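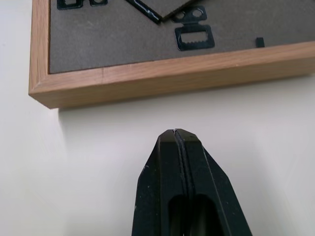
額縁の裏面組立工程は、これまで自動化の対象になりにくい作業であった。品種ごとに寸法と金具の位置が異なり、一品種あたりの数量も小さいためである。Flarkbergの組立セル「Zasmont」は、裏板の装着、留め具の押さえ、吊り金具の位置確認までを一台の協働アームで受け持つ小ロット向けの装置である。ワークは裏向きに白い作業面へ置き、額縁の外側から二本指のグリッパを近づける。対象とするのは、淡い蜂蜜色のオーク材の枠に暗い灰褐色の裏板を納め、鋸歯状の黒い吊り金具と留め具を取り付けた形式の製品で、スタンド付きの卓上兼用タイプにも対応する。枠の角は留め継ぎであり、この斜めの継ぎ目を位置決めの基準として使用する。

4月更新　文:Hajnalka Magyar(製品技術)

装置の構成

Zasmontは、アーム本体、二本指グリッパ、手首部の小型カメラ、白色作業面、制御盤、操作端末から成る。作業面の外形は既存の手組み用作業台に合わせてあり、入れ替え時に通路幅を変更する必要はない。電源とエアの取り出し口は背面側にまとめた。工具の持ち替えは行わず、把持、押さえ、当て止めのすべてを同じ指で処理する。指先の形状は先細りで先端を丸めてあり、指の下部には細長い抜き穴を設けている。指先パッドは消耗品として単品で供給する。

作業面を白にしたのは、枠の輪郭と金具をカメラで分離しやすくするためである。表面は平滑で、位置決めピンや治具用の穴は設けていない。品種切替時に治具を交換する手順がないため、切替作業は端末での品種呼び出しと初品確認に限られる。

標準の作業手順

1. 作業者が枠を裏向きに置く。向きの許容範囲は端末に表示される。
2. カメラが枠の角と下辺を検出し、傾きを算出する。枠が作業面に対して多少傾いていても置き直しは求めない。
3. アームが裏板を装着し、留め具を順に押さえる。
4. 吊り金具の取付位置とねじ穴の向きを確認し、登録値と照合する。
5. 判定結果が表示され、作業者が枠を取り出す。

手順4で不一致となった場合、アームは待機位置へ戻り、作業者の判断を待つ。自動での修正は行わない。吊り金具の付け直しは木部に下穴の跡を残すことがあり、補修の可否は木目や塗装の状態を見て人が決めるべき事項と考えている。

光沢のある金具への対応

黒の光沢仕上げの金具は照明を反射し、見る角度によって縁の検出が不安定になる。Zasmontでは一つの金具につき角度を変えて2回撮像し、共通して検出された縁だけを判定に使用する。照明は拡散板付きのものを標準とし、窓際に設置する場合は側面の遮光板を追加する。裏板の細かな擦れやむらは判定対象から除外している。除外の範囲は品質基準に応じて端末から変更できる。

裏板がフェルト調の起毛材である場合、表面の毛羽が指先に付着しやすい。始業時に指先と側面を乾いた布で拭き、抜き穴の内側はエアブローで清掃すること。アルコールの使用は差し支えないが、溶剤系の洗浄剤はパッドを劣化させる。

先行導入工場での運用

Plostlowの額装工場では、裏面組立の一列をZasmontに置き換えて運用している。導入後の累計処理数は3,655枚である。この工場の裏面組立は立ち作業で、留め具を親指で押し込む動作が一日を通して繰り返されていた。導入前の聞き取りでは、処理速度に関する要望より、親指の付け根と手首の負担に関する訴えが多く挙がった。このため留め具の押さえを最初の自動化対象とし、ガラスの清拭と作品の封入は手作業のまま残した。

作業者の担当は、組付けから投入、判定確認、不一致品の処置へ移った。職務の内容が変わるため、工場側は次の点を事前に取り決めている。

・不一致品の処置時間を標準時間に含める。
・アームの待ち時間を作業者の手待ちとして記録しない。
・品種登録は現場の組立担当者が行い、生産技術の承認を要しない。
・投入作業と封入作業は午前と午後で交替する。

三つ目の取り決めは現場からの要望による。運用開始時は生産技術が登録を一括して担当していたが、承認を待つ間に小ロット品が滞留した。組立担当者への教育は座学と実機を合わせて半日で、内容は登録、停止、復帰、清掃である。登録できる品種数は最大100で、使用頻度の低い品種は外部媒体へ退避できる。

一方、課題も残っている。熟練者の手組みと比べると、一枚あたりの所要時間はZasmontのほうが長い品種がある。特に留め具の種類が混在する製品では指の移動が増え、差が大きくなる。同工場ではこうした品種を手組みに戻しており、手組み用の作業台も撤去していない。また、新人が裏面組立を通じて木材や金具の扱いを覚える機会が減ったとの指摘があり、配属後の一定期間は手組みのみを担当させる運用に改めた。

安全と停止操作

アームは協働運転を前提とし、接触を検知すると停止する。枠の下辺に近づく動作では、手前で一度減速したのち接近する。作業者が指先の位置を目で追える速度とするためで、この区間の速度は端末から引き上げることができない。停止ボタンは作業面の左右に一つずつ配置した。復帰時は作業面上の枠を取り除き、待機位置への復帰を確認してから再開する。リスクアセスメントは設置場所ごとに実施が必要であり、記入用の様式を納品書類に同梱している。

対応範囲

・枠材:無垢材および突板。濃色塗装品は事前の撮像確認が必要。
・枠の角:留め継ぎ。組み継ぎの製品は個別相談とする。
・裏板:厚紙、繊維板、フェルト調表面の板材。
・金具:鋸歯状吊り金具、穴付き留め具、板状留め具。
・スタンド:折り畳んだ状態で投入すること。開いた状態では接近経路を確保できない。
・運転音:通常運転時80デシベル未満。

下辺の途中に継ぎ目がある枠では、継ぎ目が角と誤認されることがある。品種登録時に「中間継ぎあり」を選択すると、縦の継ぎ目は基準候補から外れ、斜めの継ぎ目のみが使用される。

関連製品

金具の事前仕分けには、振動を用いない整列供給機「Pap」を接続できる。Papは単体での使用も可能で、手組み用の作業台に据え付けて使う例が多い。Zasmontとの接続には専用ケーブルと制御盤側のソフトウェア更新を要する。

見積りには、代表品種の裏面寸法図、金具の現物、月ごとのロット構成が必要である。現物での事前試験を希望する場合は、枠を完成状態のまま送付すること。試験後の枠は判定記録を添えて返却する。

シェア 2　コメント 0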